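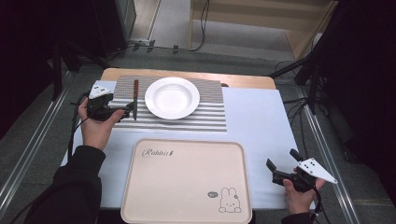

후르키뭄 조작연구실 · 작업노트

12월, 공개일 둘째 타임 끝나고 씀

오전 타임은 정신없이 지나갔고 오후 2시쯤 되어서야 겨우 앉았다. 방명록 기준으로 오늘 방문객 109명! 작년보다 훨씬 많아서 의자가 모자랐고, 결국 회의실 것까지 다 끌고 왔다.

우리 코너는 상차림. 줄무늬 매트에 흰 접시, 왼쪽에 나이프, 앞에 토끼 쟁반. 양손에 그리퍼를 하나씩 들고 직접 집어 보는 건데 반응이 제일 좋았다. 특히 토끼 쟁반 인기가 대단했다. 어디서 샀냐는 질문을 로봇 질문보다 더 많이 받은 것 같다(나도 모름, 탕비실에 있던 거다). Rabbit이라고 글씨까지 써 있으니 꼬마들은 일단 그것부터 읽고 시작한다.

역시 제일 까다로운 건 나이프. 접시는 테두리를 물면 되니까 처음 해 보는 분도 금방 감을 잡는데, 나이프는 납작하게 누워 있어서 손끝 각도가 조금만 틀어져도 헛집는다. 손잡이 쪽을 집으라고 할지 날 쪽을 집으라고 할지 우리끼리도 말이 달랐다. 나는 날 쪽에서 슬쩍 들어가는 편이 익숙한데, 토르함에서 온 분들은 전부 손잡이부터 가더라. 어느 쪽이든 한 사람이 설명할 때는 한 가지로 통일하자. 오전에 두 명이 동시에 다르게 설명해서 손님이 당황하셨음.

질문 받은 것 중 기억나는 것들.
- 손가락에 힘이 얼마나 들어가는지 화면으로 보여 줄 수 없냐 → 지금은 안 됨. 다음 공개일에는 모니터 하나 빼 보자.
- 왼손잡이면 좌우를 바꿔도 되냐 → 된다고 했는데, 케이블 길이는 확인 안 해 봤다. 내일 해 볼 것.
- 선이 없으면 안 되냐 → 이건 나도 묻고 싶다…

반호베 쪽에서 온 팀은 체험보다 기록 방식에 관심이 많았다. 한 번 하는 데 얼마나 걸리는지, 실패한 것도 남기는지 꼬치꼬치 물어서 20분은 붙잡혀 있었던 듯. 실패도 다 남긴다고 하니까 굉장히 반가워했다. 오전 것만 200회 넘게 쌓였고 그중 6회는 중간에 끊겨서 따로 빼 뒀다. 폴더 이름은 트러스턴 규칙 그대로 썼으니 정리할 때 바꾸지 말아 주세요.

안내문은 117부 찍었는데 거의 다 나갔다. 저녁 타임 전에 더 뽑아야 하고, 뽑는 김에 둘째 쪽 오타(그리퍼가 "그리버"로 되어 있음)도 고칠 것.

내일 담당한테: 매트는 시트에 테이프로 붙이지 말 것. 어제 붙였다가 떼느라 고생했다. 쟁반은 매트에 바짝 대지 말고 조금 띄워 두면 손이 들어가기 편하다. 그리고 목이 너무 아프니 누가 마이크 좀 빌려 와 줬으면!

저녁 타임 6시 반 시작. 그전에 김밥 먹으러 감.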